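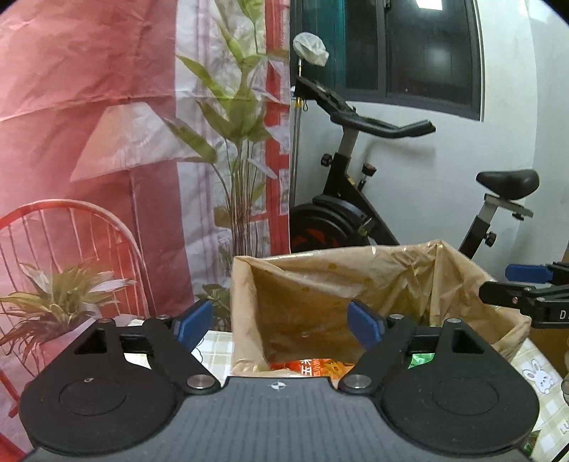
## Unit 5: Lined Containers and Packaged Goods

Course notes, Household Storage and Sorting
Instructor: Hilkka Tuominen
Lab sections: Tadeo Vergara, Helmi Kemppainen

### What this unit covers

Last unit dealt with bare bins and how to clean them. This one is about containers with a plastic liner, and what goes into them: snack packs, pouches, wrapped sweets and other light goods in printed film. The same habits apply to waste bins, so most of you will use this at home as well.

### Terms

- **Liner** - the bag inside the container.
- **Cuff** - the part of the liner folded over the rim.
- **Slack** - extra liner that gathers in the corners.
- **Bridge** - a stretch of liner that hangs above the floor of the container and doesn't touch it.

### Fitting the liner

1. Shake the bag open before it goes near the container.
2. Push the bottom down with a flat hand until it meets the floor, then work out to the corners.
3. Fold the cuff over the rim on all sides. Two inches is enough for the containers in the lab.
4. Move the slack to one corner. Wrinkles along the walls are fine, but a bridge is not.
5. Press the cuff down once more after the first items are in. The weight pulls it inward.

A rectangular container is harder to line than a round one. The bag is cut as a tube, so it is always loose somewhere. Students tend to pull it tight at one end and then lose the cuff at the other. Set the two short sides first.

### Liner color

Clear liners show everything and are easy to check. Tan and other tinted liners hide stains better, but the lower part of the container looks darker than it is. 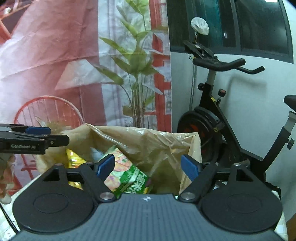 For this reason, check the bottom of a tinted liner by hand or with a lamp before you call the container empty. Flat wrappers are the usual thing missed. Red and orange packaging stands out well against tan, brown packaging does not.

### Placing and removing packages

Lower each package until it rests on the liner, then let go. Dropping it from the rim pushes the liner off center. When removing, take hold of the package by a sealed end - the middle of a pouch shifts when you squeeze it. Check that you have only the package and no liner between your fingers. If the cuff moves when you lift, put the package down and start again.

### Before the next lab

Read page 57 of the Heiskanen packet, the section on bag sizes. Bring one container from home and its measurements (length, width, depth). Section changes go to Helmi by email.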